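Frequently asked questions about the Jania pouring and picking method

We wrote this page after the third time somebody asked whether the robot makes coffee. Please read it before writing to us. If your question isn't covered, write anyway, and it will probably end up in the next version.

Does the robot make coffee?

No.

What is Jania, then?

Jania is a way of teaching an arm to deal with small things in bowls: getting them in, getting them out, and knowing when to stop. It was developed at our lab in Wunddale and learns from recordings of people steering the arm by hand. The part we think is new is the stopping. Most policies we trained before it were quite good at starting.

How does it know when to stop?

Alongside the next movement, the model predicts how much of the job is left. We call this the remainder score. When the score stays below a threshold for 8 control steps in a row, the arm backs off. We tried a single step first and got an arm that lost interest whenever a shadow crossed the bowl.

Does it count the pieces?

It doesn't, and we gave up trying to make it. A heap of small dark pieces hides its own members, and a counter that is off by one will spend all afternoon looking for a piece that was never there. The remainder score only has to say "more" or "less", and it is better at that than we expected.

How much data did you use?

The training set has 2124 demonstrations. We had planned on 2000 and then found a folder on the wrong drive. A further 193 were kept back for testing and were never used to pick settings, which took more self-control than any other part of the project.

Is that a lot?

It depends who is asking. People who train very large models find it sweet. People who have to sit there and steer the arm find it a great deal.

What is the Peltier baseline?

It's the older method we compare against, named after the corridor it was written in. It has nothing to do with cooling. Peltier uses the same arm and the same demonstrations but has no remainder score, and each attempt ends after a fixed time. On a nearly empty bowl it carries on groping at the bottom until the clock runs out — diligent, in its way.

And Gebretsadik?

Gebretsadik is our test suite. It has an easy half, where the pieces start in one heap, and a hard half, where they start spread across the bottom of the bowl. Jania beats Peltier clearly on the hard half. On the easy half the two are close enough that we wouldn't start an argument over it.

Where does it fail?

Mostly at the rim. A fingertip that comes down slightly too far out touches the bowl and nudges it along the table, and the model is then confident about a bowl that has moved. It also struggles with a lone piece against the far wall, where the fingers have little room to close. Shiny bowls are a known misery. We left them out of the main results and say so in the paper, in a paragraph a reviewer described as "frank".

Why is everything around it so plain?

Plain surroundings make it easier to tell what the model has learned. In an earlier round the arm did beautifully until we tidied up, at which point we learned it had been steering by a roll of tape. We have since trained a version on cluttered tables. It works less well, and that work is still going on.

Can I use it with my own arm?

Possibly. The code assumes a two-fingered gripper and one fixed camera. If you have those, expect to collect some demonstrations of your own, as the released weights know our table much better than they know yours. Moving the camera even a little means doing the calibration again. We know this is annoying. We do it too.

When is the next release?

July, if the cluttered version behaves. The release will include the hard half of Gebretsadik, the recordings of failed attempts and a shorter installation guide, the current one having defeated two of its own authors. 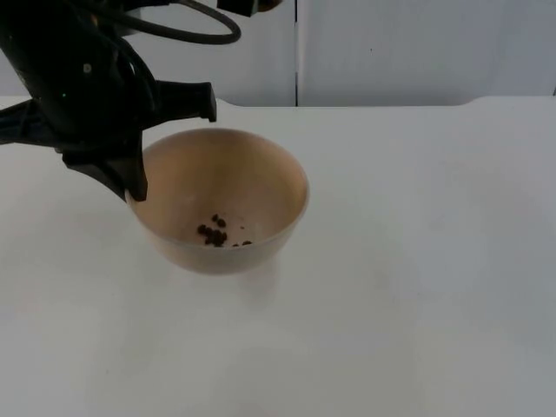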